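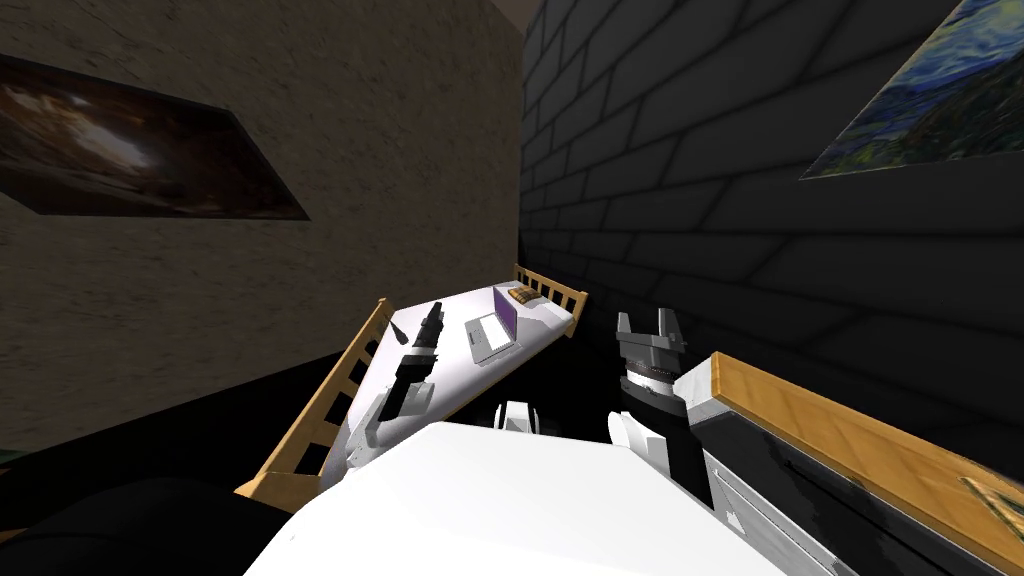
Trisolell Retirement Plan - August minutes

1. Fees
Fathima Selvanayagam reported that Hukach, our recordkeeper, wants 2,000 dollars more a year for "enhanced participant outreach." Last year's outreach was one postcard. Motion to ask for an itemized bill passed, with some feeling.

2. Enrollment
Of 764 eligible employees, 170 are still not enrolled. The reminder email went out again - same email, new subject line. 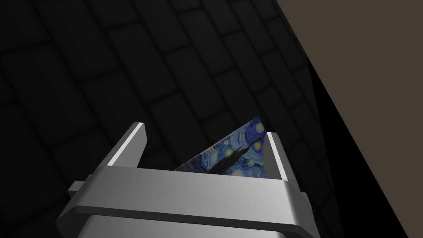 3. Adviser search
Bhuiyan and Plirby will both present. Each gets 20 slides, down from 200.

Adjourned 4:40 p.m.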